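# Questions about the Flistero wrist tracker build

We are a small shared workshop, and we build this set from the Polteck plans with small changes. Please read this page before you write to us.

## What do I need for one set?

You need 2 straps, 6 printed marker tiles, two tracker modules and their cables. The straps can be any black webbing that does not stretch. Please print the markers on matt paper, as shiny paper gives bad detection under a lamp.

## How tight should the strap be?

It should not turn when you turn your hand. If it leaves a deep line on the skin, open it by one hole.

## Is a glossy worktop a problem?

Sometimes. A black polished surface can mirror a marker, and the software then finds it twice. In the settings of Flistero you can set the "minimum size" to 100, and most of the false ones disappear.

## Can the cables stay loose?

Yes, but leave enough length for the whole arm. We had 4 broken plugs before we changed to the thinner cable from Purkberg.

## Which task is good for a first recording?

We advise clear food boxes with lids. They are cheap, they do not break easily, and both hands have to work: one holds a box while the other takes the rim of the next. Transparent plastic is also a hard test for the Amegashie gripper, which must later repeat the task.

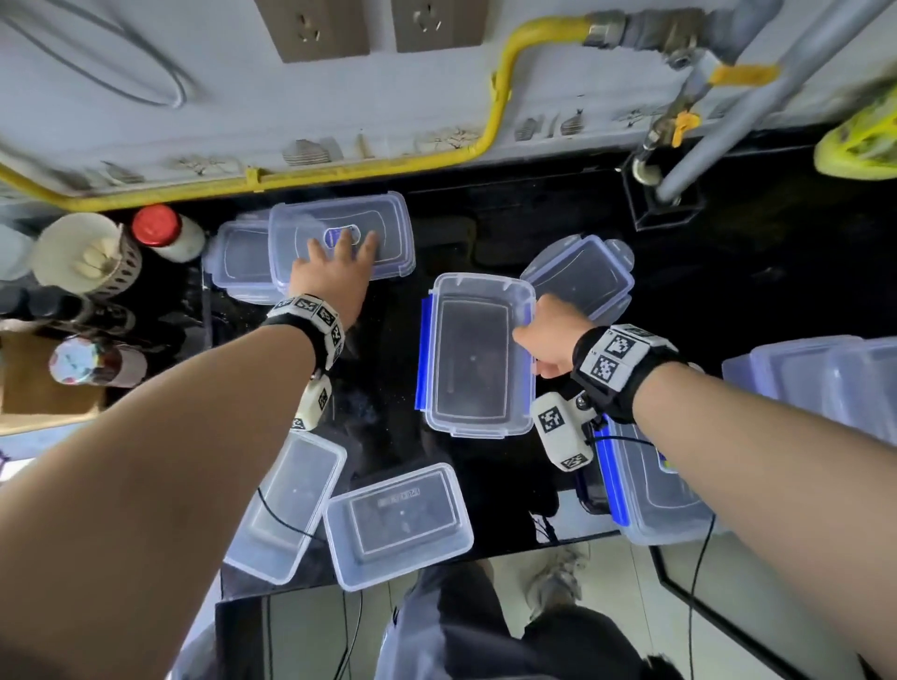 ## Where can I send corrections?

Please use the form on the plans page and write the version of your print files.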